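Shared Surface Noise in Open-Plan Study Rooms: Measurement and Low-Cost Treatment

Student project report, Building Acoustics module
Ewan Guthrie
July 4, 2021
5 min read

1. Background

Complaints about noise in study rooms usually concern speech. The Lornholm building has a second problem, which is impact sound from tables and bins. Each study room is furnished with large hard-topped tables on four legs, and most of the contact noise comes from small objects being set down, dropped or slid. A pen dropped on a bare top is short and bright. A book produces a lower sound that also travels through the legs into the floor.

The aim of this project was to find out how much of this noise could be removed with cheap materials and without replacing any furniture. A secondary aim was to check whether a treatment that works on the day it is fitted still works after a period of normal use. The study began in January and was limited to one room and one type of table.

2. Method

The test room has a concrete floor, painted walls and a suspended ceiling. The reverberation time was measured first with the room unoccupied by students, using balloon bursts at two positions. The windows were kept closed and the ventilation was left on its normal setting.

Impact noise was produced by dropping a steel ball from a fixed height through a cardboard guide tube. The tube was held by a clamp on a separate stand so that nothing but the ball touched the table. A sound level meter on a tripod recorded the maximum level for each drop. Each condition was tested with 20 drops, and the mean and the spread were noted. A drop was repeated if the ball struck the tube on the way down.

Four conditions were compared:

Bare table top
Thin felt mat (Nallia, self-adhesive)
Cork sheet, laid without glue
Rubber pads under the legs, bare top

The felt and cork were cut to the same size. The rubber pads were Grondine general-purpose feet, bought from a hardware store. The combination of cork and pads was added later, after the first results suggested that the two treatments acted on different parts of the sound. 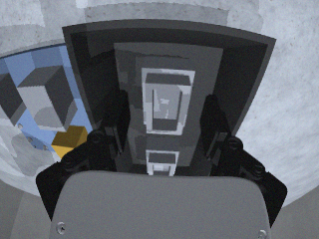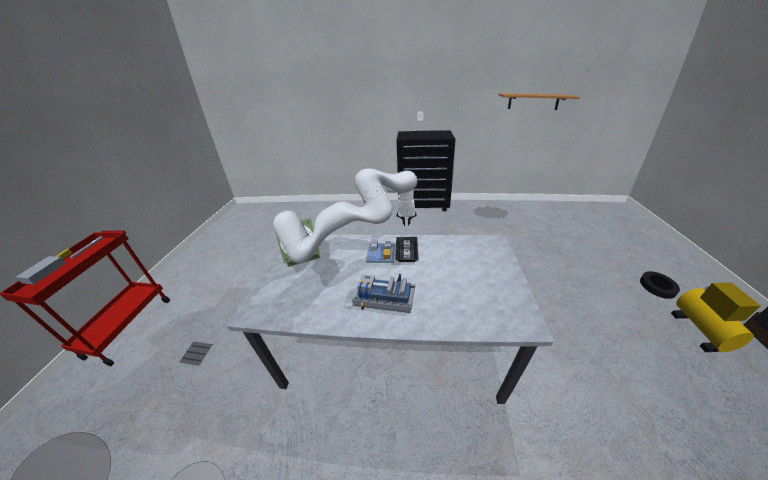 3. Results

The bare table gave a mean maximum level of 77 dB at the meter. The spread between drops was small, and the method was considered repeatable enough for comparison.

The felt mat reduced the high-frequency part of the sound clearly. The effect could be heard without instruments. Cork gave a larger reduction than felt over the whole range, which was expected given its greater thickness. It also moved slightly during the test and had to be put back in position twice.

The rubber pads made almost no difference to the level measured in the room itself. They did reduce the sound in the room below, where a second meter had been placed for part of the session. This agrees with the usual distinction between airborne and structure-borne sound - the pads interrupt the path into the floor but do nothing to the table top.

Cork and pads together gave the best overall result. The total cost of materials per table was 39 dollars, most of it for the cork.

4. Durability

The treated table was returned to normal use and tested again at the end of the term. The felt had lifted at two corners and collected dirt along the edge. The cork had a coffee stain and a shallow dent, but its acoustic performance had hardly changed. One rubber pad had come off when the table was dragged and was found under the radiator.

5. Sources of Error

The ventilation noise varied during the day and raised the background level in the afternoon. Drops made at the center of the table gave slightly higher readings than those made near a leg, so the guide tube was kept at one marked point. The meter was calibrated before the first session only. A later check by the MacBrayne lab showed a small drift, and no correction was applied because all conditions within a session were affected equally.

The steel ball is also a poor substitute for a dropped book. A softer and heavier impact source would be needed to say anything reliable about low frequencies.

6. Recommendations

Cork sheet should be fitted to the tables nearest the quiet area first, with a light adhesive at the corners. Pads should be screwed on, as adhesive pads do not survive dragging. Felt is suitable for bin lids and shelves - places where nobody writes or spills drinks. A repeat test with a standard tapping machine is planned if one can be borrowed for the fall term.

Contact: Building Acoustics student projects, Lornholm | © 2021 | Back to top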